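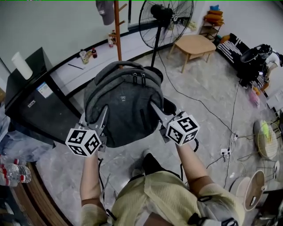 Bridging the Soss, part two: the pontoon problem

Wed 29 December

The first part of this series dealt with the retreat to Malbridge and the demolition of the road bridge. I left the engineers on the south bank with one field company, an incomplete bridging train and orders to have a crossing open to vehicles by first light. This part covers the equipment, and why the crossing at Sosstead opened as late as it did.

The published accounts treat the delay as a matter of enemy shelling. The battalion history gives it one sentence. Having now read the company war diary and the bridging return together, I think shelling accounts for a small part of it. The larger part is arithmetic.

The river at the chosen site was 430 feet wide at normal summer level. The bridging train had been loaded in June against a survey made before the upstream sluices were opened, and that survey gave a narrower figure. The shortfall in pontoons was known at Clallbridge on the evening before the assault. A signal asking for the balance was sent and acknowledged. The lorries carrying it were then placed in the order of march behind the divisional artillery, on a single-track road with a soft verge.

Anyone who has worked through movement tables will recognize the result. A convoy in that position can't be called forward without stopping everything ahead of it, and the table made no allowance for passing places. The traffic control log has the bridging lorries stationary for most of the night at the Baumgartner brickworks, which was the last hardstanding before the river.

The engineers started building with what they had. The diary is terse but the sequence can be recovered. Anchor cables went across first, by assault boat, and two were lost to the current. The near-bank landing bay was finished before midnight. Rafts were then assembled downstream and brought up into line one at a time, standard practice where the bank is too crowded to build out from the shore. By dawn the bridge stopped well short of the far side.

The company commander then did something the textbook permitted but did not encourage. He increased the spacing between pontoons over the slacker water on the north side, and accepted a lower load class for the whole bridge. That closed the gap. It also meant that carriers and light lorries could cross and tanks could not. The armour waited another 24 hours for the missing equipment -- long enough for the counterattack on the 3 infantry companies already holding the far bank.

I have seen this decision criticized, chiefly on the grounds that a proper bridge should have been held back until it could be built to the full class. I don't find that persuasive. The carriers took over 600 rounds of mortar ammunition across on the first morning, and the infantry returns suggest they were close to having none. A tank bridge a day later would have served a bridgehead already lost.

Two points remain open. The load class given in the diary differs from the one painted on the approach sign, if the caption in the regimental album is to be trusted. I am also unable to establish who fixed the order of march. The relevant appendix is missing from the file copy, and the duplicate is listed but has not been produced.

Part three will cover the tank crossing and the replacement of the pontoons by a fixed span. I still have the load tables to check for that one, so it will be a few weeks.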